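Benchtop arms > Buying and budget

Thread: Two arms or one for a dish bench? Trying to split 600 a month

wirenut_xaba
OK so I've been going around in circles and need other people's opinions. We have 600 a month for the next stretch and I want to put it toward a second dish bench. The one we have is a two-arm setup with a stone-look top, and it's been booked solid since 20th September. Kwabena (Owusu, he does our purchasing) wants bench number two to have a single arm so we can afford a spare gripper and a decent stock of cables. I want two arms again. Quotes so far are from Sekex and Ziveck, and the Sekex one is cheaper until you add the wrist cameras, grrr.

plateglass
One arm. You're putting cups in a rack. My setup has loaded mugs with one arm for ages and the only thing I ever wished for was more reach.

Mkhize_bench
Depends what you do with the cups! If anything has to change hands or get turned, you'll want the second arm and you'll hate yourself for skipping it. Got any pictures of the bench you have now? Hard to say much without seeing the layout.

wirenut_xaba
Sure, both from the same session:

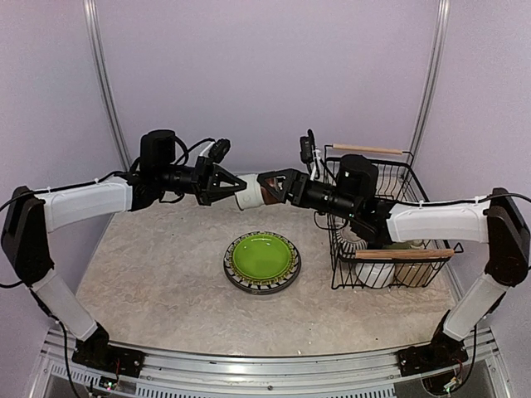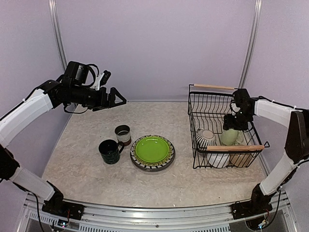
Cup between the two grippers in the first one, right arm down in the rack in the second. Same green plate on the stack in both.

plateglass
Fine, the first one is a two-arm job, I'll give you that. The second one is my whole point though. Left gripper is empty and just hovering there while the right one does the rack. That's an expensive arm to have hanging in the air.

Mkhize_bench
It's one moment, come on. You can't cost an arm from a still.

Xolani, what I'd look at is the cable. You've got it tied along the forearms, and I went through 2 sets of ties and a whole cable in my first month. Put a line in the budget for that. Also price the rails and base mounts separately from the arms, because Skimier wanted 298 just for the front rail on mine and I hadn't planned a cent for it.

wirenut_xaba
298 for a rail?? Ours came with the first bench so I never even looked. That's half a month gone. OK, adding it.

kowusu
Hi, I'm the Kwabena with the spare gripper obsession. My argument is pretty simple. If a gripper breaks on the bench and there's no spare, we wait 30 days for Ziveck to ship one and neither arm is much good to us in the meantime. I'd take one arm that's running over two arms and a sad face. Also those boards under the bases are right out in the open and I want covers for them on the next one.

plateglass
Covers yes, please. Cheap and you'll be glad.

Mkhize_bench
Could you order the frame for two and only fill one side? Get the wide rail and both base brackets now, buy the left arm later. You pay more up front for the rail but you don't have to rip the bench apart when the money shows up.

kowusu
I could live with that if the spare gripper stays on the list.

wirenut_xaba
I don't love it, since "later" in this building tends to mean never, but it beats arguing at lunch. I'll ask Sekex to requote with the full width rail, one arm, one spare gripper, covers, and the wrist camera as its own line so I can see what they're charging for it. Does anyone know if Ziveck grippers bolt onto a Sekex wrist? The drawings they sent me don't say.

Mkhize_bench
Mine needed an adapter plate. Ask before you pay, they have more than one wrist version.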